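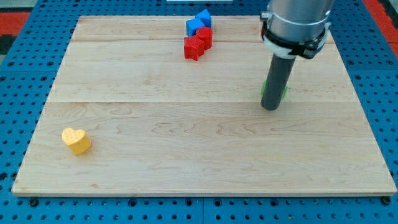 Blocks and boards — what we need back

Home | News | Toy Library | Borrowing | Contact

Quick one this month, newsletter's already late. January 2019 and the Hasano Street toy library reopens after the break with 427 items on the shelf, which is down a bit. Mostly blocks. They go home in a bag and come back minus a star.

So — please check under the couch. Reds and blues especially. Hearts too, the yellow ones are popular with the under threes and we've run short before. Foam-type shapes get a wipe with a damp cloth and mild soap, no soaking please, and dry them right through before they go back in the bag. No dishwasher. Really.

Maple boards: good for building on, flat, nice colour, heavier than they look. Borrow one with any block set, no extra charge. Keep them out of the sun and off wet grass. If a seam starts to lift just tell us at the desk, dont glue it yourself. Someone did in November and it took ages to sand back.

Sorting game for littlies — tip the shapes out, ask for all the blue ones together, then all the red. Next go, sort by shape. Cylinders stand up, roof pieces go on top of cubes. Easy ten minutes while tea's on.

The Bravard sets (20 pieces, drawstring bag) are limited to one per family til we get more in. Jorkeck puzzles are back on the bottom shelf. Overdue stuff can go in the returns tub by the side door, no fines this month, just bring it bakc.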